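Rusura Home Office Board > Desks and Chairs > Is the "thicker top = no sag" thing real?

plankton_joe
Started this topic

I keep reading that you need a top at least an inch and a half thick or it will bow in the middle, and I don't believe it. Every page that says so also sells thick tops. I'm looking at a white Moradi conference-style table with rounded ends that an office in Brornham is clearing out. The seller says it has been in daily use for years and doesn't sag. It's thin by forum standards. I'd put two monitors, a printer and my elbows on it.

Before I drive out on Friday I'd like to hear from people who have owned one of these, as opposed to people who have read about owning one.

gretel_b
Reply 1

Owned two. One is dead flat, one has a belly like my uncle. Same model, same thickness, same seller. The difference is the steel under it. The flat one has a rail running the long way, the other has legs bolted at the corners and nothing else. I can't tell you what they weigh because I never weighed them, but the printer was on the flat one the whole time, so it isn't load either.

Thickness matters some. The rail matters more.

stillsanding
Reply 2

Sorry, but I have to disagree with gretel. Stiffness goes up with the cube of the thickness. That's not a sales pitch, that's how a beam works. Double the thickness and you get eight times the stiffness. A rail helps but if you start with a thin board you're always going to be patching up a bad choice.

Also "daily use for years" means nothing. Did anyone put a straightedge on it? People don't notice sag until a pen rolls.

plankton_joe
Reply 3

I know about the cube. The cube assumes the same material. A thin dense board and a thick board full of paper honeycomb aren't the same thing, and half of the thick tops being sold right now are the second kind. So when a shop says "thick top, no sag" I want to know thick WHAT.

Fair point on the straightedge. I'll take my four-foot level.

mojtaba_nikzad
Reply 4

Mojtaba Nikzad here, I used to do office fit-outs so I've carried more of these than I want to remember. Both of you are partly right. In the trade we looked at the span first. If the legs are set in from the ends, the middle span gets shorter and the overhang on each side even pulls against the sag a little. If the legs are right out at the corners you get the full span and the full problem.

What I would check before handing over money, in the order I'd do it:

Crouch at one end and look down the long edge with one eye closed. You'll see a bow before you can measure it.

Put the level across the middle, and then flip it end for end, in case it's your level that's off.

Get underneath. Look for a rail, and for swelling where screws go in. A swollen screw hole is worse news than a small bow.

Lean on it. If it rocks, find out if it's the floor.

I still use a white one myself and it's fine. 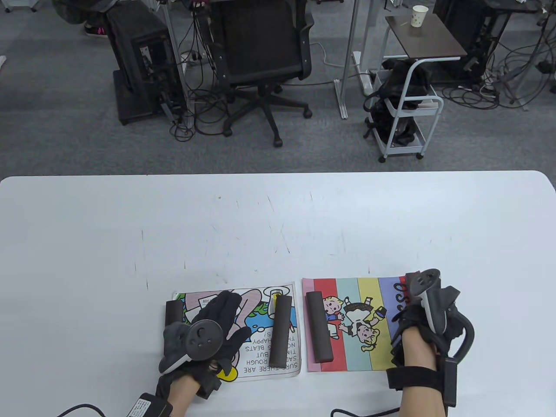 The surface scratches are never what kills these. People turn down a perfectly good table because of marks and then buy a new one that bends by August. Scratches on white you stop seeing in a week. A soft screw hole you will think about every time you move the thing.

stillsanding
Reply 5

"It's fine" is what everyone says about their own table. What's the span and what's on it?

mojtaba_nikzad
Reply 6

I've no idea of the span to the inch and I'm not crawling under there tonight. I told you how I check them. You can take it or leave it.

karo
Reply 7

Lurker, first post in a long time. Can I ask the dumb question? How much sag is too much? I've got a Reria desk that dips in the middle and I only know because of this thread. I checked it with a ruler and a string. I'd been happy with it until an hour ago, so thanks for that.

gretel_b
Reply 8

karo, if you were happy with it an hour ago then it's not too much. Does the drawer still open? Does your chair mat still lie flat? Then leave it alone.

The thing to watch is whether it gets worse. Particle board creeps, meaning it keeps on bending slowly under a weight that never moves. Measure it now with the string, write the number on masking tape, stick it under the desk, and look again in a few months.

stillsanding
Reply 9

Creep is the one thing in this thread I'll agree on. It's also the reason flipping the top works. If it's screwed from below and both faces are finished, turn it over and let gravity bring it back. I did that with a shelf and it came back most of the way.

plankton_joe
Reply 10

"Most of the way" by eye or by straightedge?

stillsanding
Reply 11

By eye. OK, you got me.

deskdweller24
Reply 12

Can someone back up the honeycomb claim? I see it repeated on every board and I've never seen anyone cut one open. My thick top weighs a ton and I had to get my brother-in-law to help me carry it up the stairs. I don't think paper did that.

gretel_b
Reply 13

I've cut one open. Thin skin, solid strip all around the edge, cardboard cells in the middle. I was trying to put a cable hole in it and the hole saw dropped straight through. If yours is heavy, it isn't that kind. Knock on the middle and then near the edge. If it sounds like two different tables, there's your answer.

mojtaba_nikzad
Reply 14

Knocking works but only if you clear the top first. A stack of paper or anything with some weight on it will deaden the sound and then you're guessing. Lift the lamp off too.
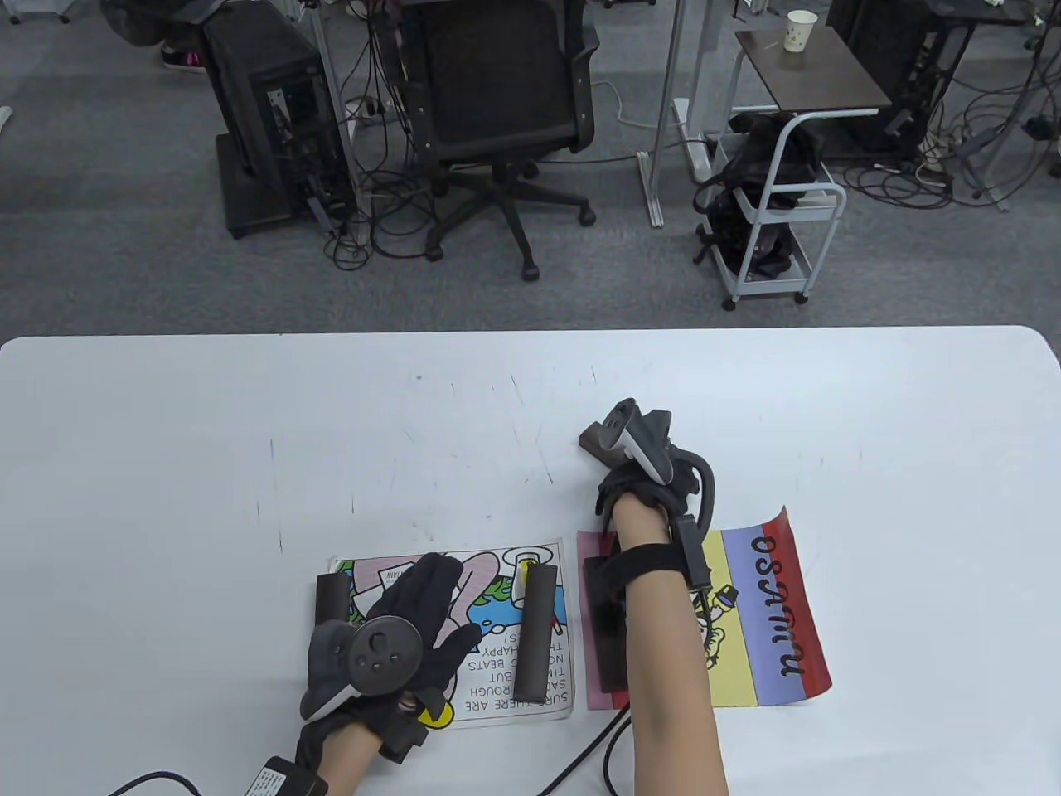

And while you're at it knock over the legs and away from the legs. Over a leg everything sounds solid, so a seller who raps on the corner and says "hear that?" hasn't shown you a thing. I had one in Brornham do exactly that to me with a reception counter. Ask to knock where you want to knock.

deskdweller24
Reply 15

Did the knock test. Same sound everywhere except over the frame. So mine is solid and thick, and it still has a slight dip under the monitor arm clamp. What now, cube law?

stillsanding
Reply 16

That's a point load on a clamp. It's a different problem. The arm is prying on a couple of square inches, and any board will crush there over time. Put a steel plate under the clamp and another on top. I never said thick boards were magic.

plankton_joe
Reply 17

You did kind of say it though.

stillsanding
Reply 18

I said eight times stiffer. Eight times stiffer than bad can still be bad.

karo
Reply 19

For what it's worth I put the tape under my desk. My husband wanted to know why I was lying on the floor with a string.

plankton_joe
Reply 20

Back from Brornham. Sighted down the edge as Mojtaba said, and there is a bow, small enough that I could slide a credit card under the level in the middle but not two. Legs are set in from the ends. There's a rail, though it's only held by short screws and one of them spins. No swelling that I could find with a flashlight. Knocked wherever I liked and it sounded the same all over. The seller looked at me like I was buying a horse.

I took it. Got some money off for the spinning screw, not as much as I asked for. It went in the back of the wagon with the hatch tied down.

I still don't believe the inch and a half rule. I also don't believe "doesn't sag" in a listing any more, so call it even.

gretel_b
Reply 21

Take the bad screw out, fill the hole with glue and a bit of dowel, let it sit overnight and drive it again. Don't just go up a size, you'll be through the top.

stillsanding
Reply 22

Agreed on the dowel. And measure that bow again after the printer has been on it for a while. I'd like to see a real number from somebody for once.

plankton_joe
Reply 23

Will do. Masking tape is already on it.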